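Bench 9 setup notes: simulated cell gets its own maintenance routine

The tube handling cell at Bench 9 has had a simulated twin since June. Until now the twin was kept up by whoever happened to be using it, and it drifted. Tool offsets were changed and left that way, and two people could load the same bench and get different results. Myung-ja Hwang has taken it over, and it now gets looked after on the same schedule as the physical cell.

The layout is simple. The arm stands on a pedestal at the left end of the table, and the work goes on a blue mat within its reach. The test tube rack and the small red box both sit on the mat. The rest of the tabletop is kept out of the job. When you load the bench, start from the saved layout called Visine and do not drag the rack by hand. A small shift is hard to notice on screen and will show up later as a bad approach.

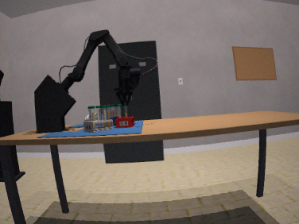

The first check is the tool offset. Bring the gripper over the tube at the right end of the row and stop above the cap. Look from the front and then from the side. If the fingers are centered from one view and off from the other, the offset is wrong and should be reloaded from the Kurar file. Do not correct it by editing the waypoint. That fixes one tube and leaves the error in place for the others.

The second check is the wrist view. The lens model is wide and bends everything toward the rim, so straight edges will look curved, and that is normal. What matters is that the fingers come up from the bottom center and that the part being held can be seen between them. Thodoris Triantafyllou uses the block parts for this check because the studs and round ends are easy to line up by eye. 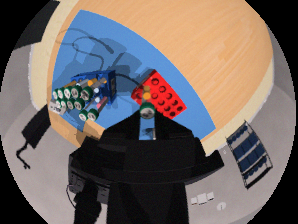 Wrist view with a small part held between the fingers, red brick behind it.

If the gripper body sits to one side in this view, the camera mount has been saved in the wrong place. Reload the mount, restart the bench, and look again before changing anything else. Thodoris found three saved copies of the mount with slightly different angles. Two have been deleted. The one to use is named Sfakianakis.

Cables come next. They are modeled as soft bodies and they take time to settle after a reset. Wait for 300 steps before the first move. If the arm starts sooner, the purple cable can swing into the forearm and the contact solver slows down. After the wait, move the elbow through its range once and check that the cable follows without catching.

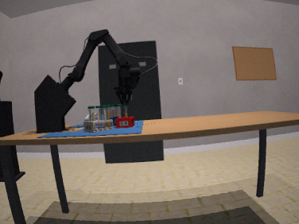

Last is the finger contact setting. It had crept up to 2,000, which made the grip so stiff that capped tubes jumped when the fingers closed. Myung-ja has set it back to 58 and locked it. If you need another value for a test, make a copy of the bench under your own name and change it there.

The full routine should be run every Monday and after any update to Pririco. Enter the result in the bench log, including the name of the layout you loaded. Questions about the layout or contact settings go to Myung-ja, and questions about the wrist view go to Thodoris. The checks for the physical cell have not changed.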